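Brerklow tooling notes: grip detection and the replay check

27th August

The Brerklow repository received a revised grip detector this month, and this post records what was changed and what remains open. Readers who only use the control side of the project may skip to the last two paragraphs.

Until March, the software decided whether the gripper was holding something by looking at finger width alone. If the fingers stopped closing before the fully shut position, the recording was labeled as a grip. The rule was simple and it ran quickly, but it produced false labels whenever a finger stalled or the width estimate drifted. In a review of 101 recordings, 22 carried a grip label at a point where the fingers held nothing.

The new detector, named Grokwood, combines the width signal with a small image model. The model receives a crop of the region between the two fingers and returns a score. A grip is recorded only when both sources agree for several consecutive images. Where they disagree, the segment is marked for manual review and is not passed on to training.
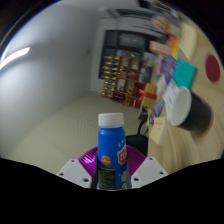 Blue bottle between the fingers, wide-angle view from the hand-held gripper.

Wide-angle views of this kind require some care. Objects near the rim of the lens are stretched and bent, and an early version of the crop took in too much of the table and the furniture behind the fingers. The crop is now computed after the lens correction step, with the finger positions used as anchors. The black areas at the corners are masked before scoring. Both changes are set in the configuration file and can be turned off separately.

The replay tool, Pant, has been updated to match. It now draws the width signal and the image score on one time axis, and a reviewer can move directly from one disagreement to the next. Review decisions are written to a separate file - the original labels are never overwritten. Users with older review files should run the conversion script once before opening them.

For planning, the effect is modest but welcome. The planner takes the start of a grip as the boundary between the approach and the carry, so an early label used to shorten the approach and teach the policy to close too soon. Brakora, the training package, reads the new labels without modification, provided that version 2 of the label format is selected.

There are 54 segments still waiting for manual review, most of them with shiny or partly transparent objects. The score threshold will stay at its present value until that review has been completed.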